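Net Weight Is the Wrong Number
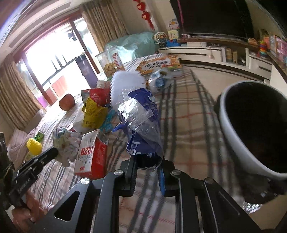 The front of a food package in this country is obliged to tell you how much is inside by weight or volume. It is not obliged to tell you anything about the package itself. I think this is a defect in labeling law, and a fairly cheap one to correct. A package should state its tare: the weight of the empty container, film, tray and cap, printed in the same type size as the net weight and directly below it.

Tare is not an exotic quantity. Every filling line already knows it. A checkweigher can't verify net contents unless the empty weight has been entered, and that value is reviewed whenever the film supplier or the tray changes. The number exists, it is kept current, and it stops at the factory door.

I spent several years writing packaging specifications for Trokovik, a contract packer of dry goods in Gandstead, and most of what I have to say comes from that work. A spec sheet there ran to 129 fields. It covered seal temperature, coefficient of friction, oxygen transmission, ink coverage and pallet pattern. Empty weight was field 19. The only people who read it were the line technicians and whoever paid the freight bill.

The consequence of keeping it there is that buyers compare packages by the wrong means. They use stiffness, color and surface finish. Brown paper looks light on material. Shiny film looks wasteful. Neither impression is reliable. A paper pouch with a barrier coating can weigh several times what a plain film pouch weighs for the same fill, and a matte finish is usually an extra lacquer over the same plastic. When we moved one customer, Ruvudia, from a thin printed film to a kraft-look laminate, the empty weight went up by more than half. Letters praising the change arrived for months. I don't blame the people who wrote them. They had no figure to consult and used their eyes.

There are three objections I have heard often enough to answer.

The first is that weight is a poor proxy for environmental harm. This is correct. A gram of aluminum and a gram of polyethylene are different things, and a heavy glass jar that gets refilled may do better than a light sachet that does not. But net weight is also a poor proxy for food value, and we print it anyway because it is measurable and hard to argue with. The composite scores proposed as an alternative depend on assumptions about transport distance, recovery rate and energy mix. Tkachenko, the scoring scheme we were asked to adopt, had a method document of 2,157 lines, and two competent analysts could follow it to different answers. Two people with a decent balance will agree on tare.

The second objection is natural variation. Film gauge drifts, glass drifts more, and a printed figure would be wrong for any given unit. Net weight has the same problem, and it was solved long ago with averages and tolerances. The same sampling plan would serve. A packer could declare the average empty weight to the nearest gram, or to a tenth of a gram for very small packs, and be held to it over a lot.

The third is label space. This one I take more seriously, having lost arguments over half a line of ingredient text. On a small pouch the principal panel is already crowded, and every mandatory statement has a minimum height. Still, the statement I'm asking for is short: "Net 100 g, package 6 g." It would fit on anything that now carries a net weight - which is to say, on everything.

There is one real difficulty, and I don't have a full answer to it. Multi-layer packaging makes the boundary hard to draw. If a carton holds four wrapped portions, the tare of the retail unit should include the inner wraps, and I'd write the rule that way. Shipping cases and stretch film are a different matter. They never reach the buyer, and allocating them per unit brings back the kind of assumption I objected to earlier. I would leave them out and accept that the printed figure understates the total. A partial number with a clear definition can be audited.

What I'd expect from the rule is modest. Most shoppers would ignore it, as most ignore unit pricing. Store buyers would not, and neither would the product managers who compare their packs against the one on the next peg. Lightweighting already happens where it saves money on resin. It stalls where a thicker pack looks more generous on the shelf, and a declared tare would put a visible cost on that choice for the first time.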